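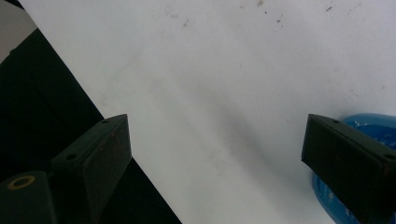
Progress on the household dust and drafts project has been slower than our first plan promised, and I would like this report to say so plainly before it says anything else. We asked for money to find out if cheap sealing work makes older rental homes less dusty, and after the June round of visits I can't tell you that it does. Part of the trouble is what people count as dust. Brown and grey specks on a white surface, with a few bigger dark marks among them, are easy to spot and get a home marked as dirty. The same amount on a dark tabletop gets missed, so scores may say more about the furniture than the air.

Report date: 15/07/2018
Prepared by: Isla Doolan
For: Mikkel Bergmann, Ekovis small grants

Where we are

We set out to sign up 500 homes. We have 356. Of those, 300 have had the first visit and 60 have had the second. The gap between those last two numbers is the one to worry about. People are happy to have someone seal their windows and much less keen to have someone come back and ask about it.

Edit Szénási has moved second visits to evenings. Bookings picked up a little in the first week, but school also let out that week, so I would not give the new hours the credit yet.

Sealing work

Most homes got the foam strip and the Flenduline filler. Fitting is quick when the window frame is square. Many are not. Nikau Rutherford went back to a group of homes on the hill streets and found strips that had come loose at the bottom corners, mostly on sash windows that get opened every day. The filler held up better. It also costs more, and the supplier, Brekeck, has twice sent us the wrong size of tube. We have been credited for one of those orders and are still arguing over the other. 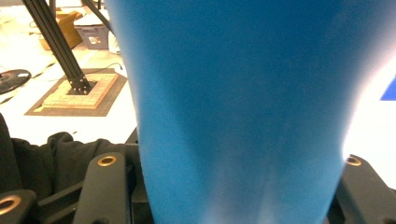 Blue foam, pinched in at the narrower end.

Tenants tell us their rooms feel warmer. I believe them, but it is summer, and we asked the question right after doing free work in their homes. Please don't quote those comments in your annual report. We will ask again once the heating is on.

Dust scores

The dust score is a number from the visitor's own judgment. Isla Hapeta and I scored the same rooms separately on one street and disagreed often enough that I have stopped using the June scores to compare homes. They may still be of use for before and after in the same home, if the same person does both visits. That was not how the schedule was built. It is being rebuilt now, and it will cost us some travel money. 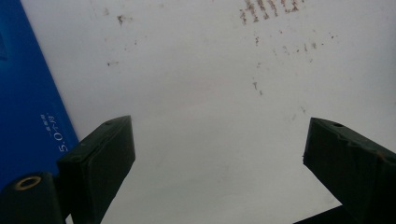
White surface with a dark green block to either side of the gap.

D'Souza, who did the survey design, suggested wiping a fixed area and weighing the wipe. We tried it on a small number of window sills. The wipes pick up cooking grease as well as dust, and the kitchen results are useless. Bedrooms look more sensible. I would carry on with bedrooms only.

Money

Materials are under budget because we have done fewer homes. This should not be read as a saving. Travel is over. The line for outside lab work has not been touched, and I would like your approval to move part of it to second visits.

What we need from you

A yes or no on moving the lab money, and a decision on the target. My own view is that we should stop signing up homes at 356 and finish the ones we have. The original figure of 500 was picked to look good in the application, and I say that as one of the people who wrote it.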